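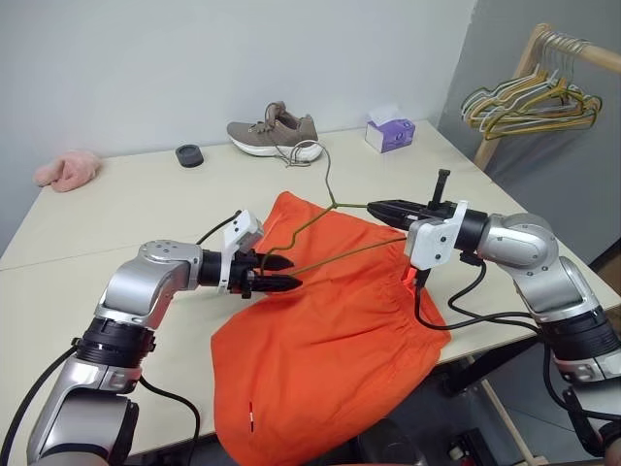

Where can you take winter coats and everyday clothes you no longer wear? The Lostley Clothing Exchange is taking them at its new, larger home on Oakley Street, six days a week.

LOSTLEY, Monday, February 14, 2022 – The Lostley Clothing Exchange opened the doors of its new space this morning, and by the time the coffee was ready there was already a friendly line down the sidewalk, with plenty of people hugging garment bags and shopping totes to their chests. The exchange spent its first years in the back half of the old Clorkora shoe store, where you had to turn sideways to get past the sweaters, so a room with wide aisles and real fitting rooms feels like quite a luxury!

The idea is the same as ever. Bring in clean clothing in good shape, get a credit for each piece, and spend your credits on anything hanging on the racks. Shoppers with nothing to trade can buy instead, and most shirts and blouses are priced under five dollars. Children's clothes stay on the one-for-one table by the front window, which parents of fast-growing kids will be glad to hear.

The exchange passed along 1,274 pieces of clothing last year, with coats and school clothes the most popular by a long way. The new building has room for 116 feet of hanging racks, up from 73 at the old address, and that means summer things no longer have to be boxed up in the basement until the weather turns (a chore that used to eat up most of September).

A mending corner is open on Thursday evenings, with two sewing machines, a big tin of buttons, and somebody on hand to help with a stubborn zipper or a hem that has come down. It is free, and beginners are very welcome. Trondum Dry Cleaners next door has also agreed to clean donated wool coats at no charge through the end of winter.

Hours are 10 a.m. to 6 p.m., Monday through Saturday. The entrance is at 80 Oakley Street, with parking behind the building and a ramp at the side door. Shoes, belts and handbags are accepted too, but please hold on to bedding and curtains for now, as the shelves for those are still being built.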